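From: Marleny Henao
To: Clolby Workshop list
Subject: Re: cable slack on the two-arm table

Remedios Garrido wrote:
> How much slack are you leaving at the wrist? Mine at the
> Novstead shop keeps snagging on the elbow joint.

Hi Remedios! More than looks sensible. I gave each arm one big loop of the purple cable, tied down only at the base (I went through 40 zip ties in September, don't ask) and let the rest swing free.
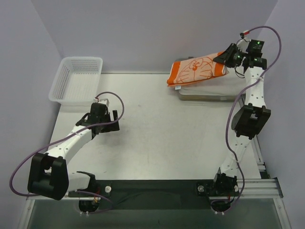 The other thing that helped was slowing the wrist way down while I tested - I did 11 folds of the same towel at a crawl before I trusted it. If yours still snags, try moving the first tie 5 cm closer to the base, and check the connector at the gripper end while you're in there.

I have spare cable if you want some, I'm in after 6 most evenings.

Marleny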